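Days Out > Visits > Favville > Astden open day

I'd been meaning to get to the Astden open day for ages, and this August I finally made it over to Favville with my sister-in-law and a thermos of coffee. Doors opened at 11 and we were there on the dot, along with half the town by the look of the parking lot!

They let you wander through the workrooms at your own pace, and I spent far too long looking at chairs. I'm a wicker person – my grandmother had a whole porch of it – so the round armchair with the dark brown weave and the white oval cushion got me right away. It sits out on that pale speckled floor with space all around it, and I walked around it twice like I was buying a car.
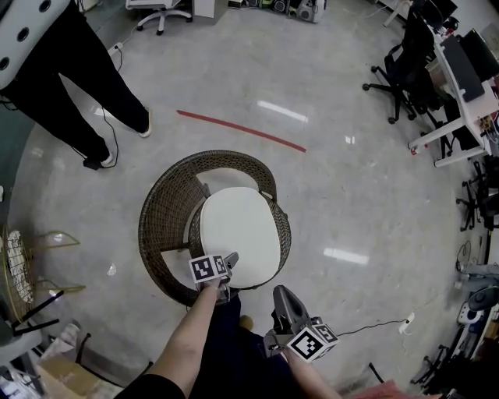

Kenna Mowat told us you should always lift wicker by the frame under the seat, never by the arms, and that a damp cloth once a month does more good than any spray. I wrote that on the back of my parking ticket. She also thought Brostmont used to make the best round ones, back when they still had a store downtown, and my sister-in-law agreed so loudly that people turned around.

The rest of the furniture is plain working stuff, and I liked it for that. There's a white mesh office chair on casters, a light wooden shelf with open cubbies and a little green plant on top, and white cabinets along the wall. I could happily move that shelf into my hallway tomorrow (mine is full of shoes).
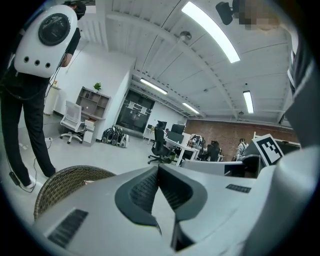

We had lunch in the tent outside, where the soup was good and the rolls were gone by the time we got there. Parking was free, but go early, and bring a sweater – Sleiman Hall next door was freezing. Bus 17 stops right at the gate if you'd rather not drive.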